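Old Desktops, Opened Up
A gallery by Washington Rangel

I was told this would be a relaxing hobby. People who take apart old office computers for fun tend to describe it the way others describe fishing, and I remain unconvinced. Still, the Kakonach surplus sale in June had 49 towers going cheap, and I came home with 11 of them, so I had better get something out of it.

The seller's sheet called them "tested and working." I have bought from surplus sales before and I know what "tested" can mean. It can mean a man plugged it in and a light came on. None of mine came with a manual or any sign of which department had them last.

What I wanted to see was the wiring. There is a crowd on the Osier message board that insists cable management in older desktops was better than it is now, and that we have all gotten lazy behind our glass side panels. Maybe. I'd like to see the evidence first.

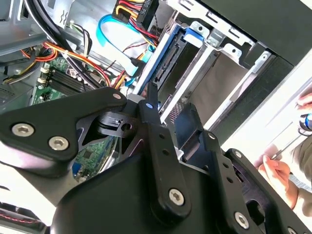 Inside one of the towers. White ties on the orange, red, yellow and black wires, thick black cables coming down toward the green board, memory slots with white latches.

I'll grant the ties. Somebody on an assembly line put those on, and they do keep a bundle together. Whether that counts as management is another matter. A bundle can be tied and still go straight across the one part you want to reach, and in my experience it usually does. The Osier people say you get used to it. I have heard the same said about commuting.

As for value, one fellow swears he got $224 for a single restored machine. I have asked to see the receipt. The best offer I have had so far is $54, from a shop called Celtura, and that was for three, with the buyer picking which three.

More pictures will go up as I open the rest, probably on a Sunday. If you own one of these and think yours is neater inside, send a photo with the side panel off. I won't be taking anyone's word for it.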